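Second-hand toys: wash, repaint or throw away?

plesteck_mom
I bought a box of used play kitchen things for 30 dollars. How do you clean them all before a small child plays? 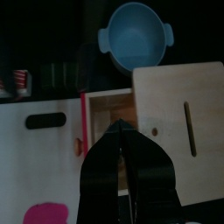
My daughter is 4 and she still puts things in her mouth sometimes, so I want to be careful.

Clikier
Warm water and dish soap, then dry overnight. Wood only with a damp cloth – never soak it. 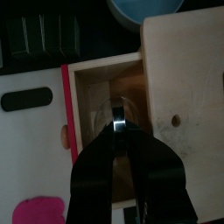 I did this in June with a big lot from Grornton and nothing cracked.

hordiienko29
I do not agree about soap only. Old paint can have lead in it. If you don't know the age, throw it away.

Clikier
Throw away everything? This is too much. A test kit is cheap. 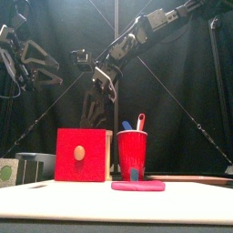

And many used toys are only a few years old.

hordiienko29
Cheap kits make mistakes. I prefer to pay for new.

plesteck_mom
Thank you both. I will wash the plastic today and ask the seller how old the wood is.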